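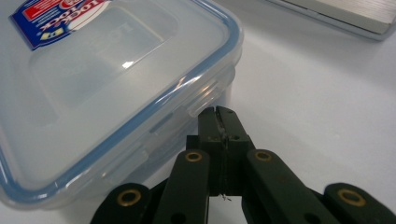

Can you still get your old posts out of Hultora before the free plan goes away? Through the end of May, under Settings and then Account, as a zip file that takes a few hours to show up.

By Solange Lopes
Posted in May
2 min read

Quick one, writing this on my lunch break. Got the email Monday like everybody else. Free accounts get capped at 319 posts and anything older gets "archived," and archived means you can't see it unless you pay. I have over 4,000 on there. Nine years of complaining about buses, mostly.

So I asked for the export that night. The button is easy to miss, gray text, way under the ad preferences. Clicked it, got a message saying I'd hear back shortly. Went to bed. Link was in my inbox at 6 a.m. and it expires after one day so don't sit on it.

What's in the zip:

Posts, all of them as far as I can tell. Dates are right.
Photos, but renamed to long strings of junk. No captions attached.
Direct messages — only your half. Zuleica Vieira and I planned a whole wedding in there and now it reads like I'm talking to myself.
Drafts, not included. Copy those by hand.

Replies are the part that bugs me. You get what you wrote but not the post you were replying to, so I've got pages of "lol same" and "which one??" with nothing around them. Bujar says there's a second file with the thread IDs and you can match them up in a spreadsheet. I tried for 55 minutes and gave up. Maybe this weekend.

Where to go next, no idea. Half my list is moving to Gadura, which is fine, kind of slow, the app logs me out evry time I switch from wifi. Tyyne Toivonen started a group there for the Judcombe people and it has 4 members counting me. The other half say they're staying put and will just lose the old stuff. I get it. I might of done the same if I didn't have the baby pictures on there.

Not paying though. Would've paid two years ago if they'd asked nicely — not now.

If your zip comes through empty, ask for it again from a desktop browser. Mine worked first try but Zuleica's didn't.

Ok back to work

Recent posts
Muting words that aren't really words
I turned off the like counts for a month
Group chats I should leave
Gadura, first week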